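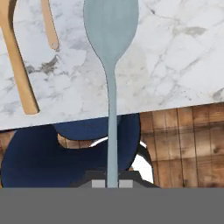 2018-01-22

Finally a proper day of teleop! I have been waiting for this since June, when Frauke Kuhlmann first let me try the old joystick rig and I drove the arm straight into a wall. The new setup is so much better. We're teaching in the simulated kitchen for now, the one Kerstin calls Clulla, and I steer the gripper with a handheld controller while the wrist view fills my whole monitor. By mid-morning I had stopped thinking about my own hand at all. Spoon by the lower end of the handle, one finger pad on each side, bowl up, and all that white marble behind it. I love that marble. The handle stands out so clearly that I can tell right away if I'm drifting, and the wooden spatula up in the left corner gives me something to steer by.

My first demos were terrible, I should write that down too. I kept closing too early and then going back for another try, and Kerstin Schmieder says the policy will learn my dithering right along with the grasp. So I threw out the first 18 and started over. Her advice was to decide on the whole motion before pressing record, then do it at one even speed, like pouring tea for someone you want to impress. It helped a lot! After lunch I got into a rhythm and hardly noticed the time (my tea went cold twice).

Total for the day: 202 good ones saved. Frauke wants 400 before we start the first training run, and 500 if my thumbs hold up. I think they will. The trigger on the left controller is stiff and squeaks, so I traded with the spare from the Kasten drawer and that one is lovely.

What I want to try tomorrow is coming in from a wider angle. All my approaches look the same when I play them back, a straight line in and a little wiggle at the end, and I'd like the robot to see more than my one habit. Kerstin thinks we should also let someone else do a batch, maybe one of the people from the Prurnska project, who all seem to move faster than I do. I felt a bit possessive about that - they're my spoons! - but she's right, and I said so.

Played a few of the demos back at double speed before going home and it was strange and wonderful to watch. I could recognize myself in it, the small pause I make before I squeeze, the way I lean left. I do that with real spoons too, I checked at dinner.

Need to remember: rename the folder before the Mondance people copy it, ask Frauke about the lag that shows up after a long session, bring the good chair back from the meeting room.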